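Fahrzeug und Greifarm in der Küche: So führen Sie den Transportroboter an der Ausgabe ein

Zuletzt aktualisiert: 1.6.26

Diese Anleitung richtet sich an Betriebsküchen, die einen Arm zum Umsetzen und ein kleines Fahrzeug für Schalen einführen wollen. Sie beruht auf der Einführung bei Skanov, wo die Vorbereitung im März begann.

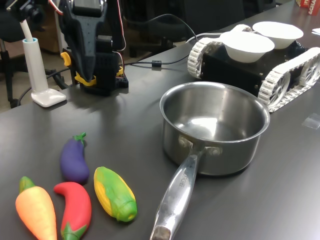 Der technische Aufbau ist der kürzere Teil. Mehr Zeit kostet die Frage, wer welche Handgriffe abgibt und wer sie übernimmt, wenn die Anlage steht. Fangen Sie deshalb damit an.

Schritt 1: Handgriffe aufschreiben

Lassen Sie die Beschäftigten an der Ausgabe eine Schicht lang notieren, was sie holen, tragen und abstellen. Bei Skanov kamen so über den Erfassungszeitraum 3.018 Wege zusammen. Davon entfielen 2.471 auf leere Schalen und Töpfe. Nur diese Wege wurden für die Automatisierung vorgesehen. Heiße Speisen bleiben Handarbeit.

Schritt 2: Am Tisch üben

Stellen Sie Arm und Fahrzeug zuerst auf einen Tisch außerhalb der Küche. Geübt wird mit leerem Geschirr und mit Gemüse aus Kunststoff. Das Personal soll dabei sein und selbst Gegenstände auslegen. Wer den Arm ein paarmal hat danebengreifen sehen, schätzt später besser ein, wie viel Abstand zwischen den Teilen nötig ist.

Achten Sie auf:
- Griffe von Töpfen, die in den Fahrweg ragen
- Kabel auf der Tischfläche
- glänzende Innenflächen, die die Erkennung stören können

Schritt 3: Zuständigkeiten festlegen

Pro Schicht werden zwei Personen eingewiesen. Sie dürfen die Anlage anhalten, ohne vorher zu fragen. Das gehört in die schriftliche Arbeitsanweisung. Bei Paredes fehlte dieser Satz anfangs, und die Beschäftigten warteten bei jeder Störung auf die Technik.

Schritt 4: Dienstplan anpassen

Streichen Sie in der Einführungsphase keine Stunden. Die Laufwege werden weniger, dafür kommen Nachlegen, Reinigen der Ketten und Kontrolle der Greifpositionen dazu. Halten Sie diese Arbeiten als eigene Tätigkeiten im Plan fest, sonst werden sie nebenbei erledigt und tauchen nirgends auf. Ist ein Betriebsrat vorhanden, legen Sie ihm den Entwurf vor dem ersten Probetag vor.

Schritt 5: Störungen auswerten

Im Protokoll von Skanov stehen 683 Eingriffe von Hand. Die meisten betrafen Schalen, die zu dicht nebeneinander standen. Geändert wurde daraufhin die Ablage und nicht das Programm. Der Vorschlag kam aus der Spülküche.

Wer Drovivero als Steuerung nutzt, kann die Eingriffe als Tabelle ausgeben. Schalten Sie die Zuordnung zu einzelnen Benutzern vorher ab. Für die Auswertung reichen Uhrzeit und Art der Störung.

Ähnliche Beiträge
- Musta: Fahrwege im Lager markieren
- Arbeitsanweisung für Greifarme: Was hineingehört
- Drovivero: Protokolle ohne Personenbezug ausgeben

2 Kommentare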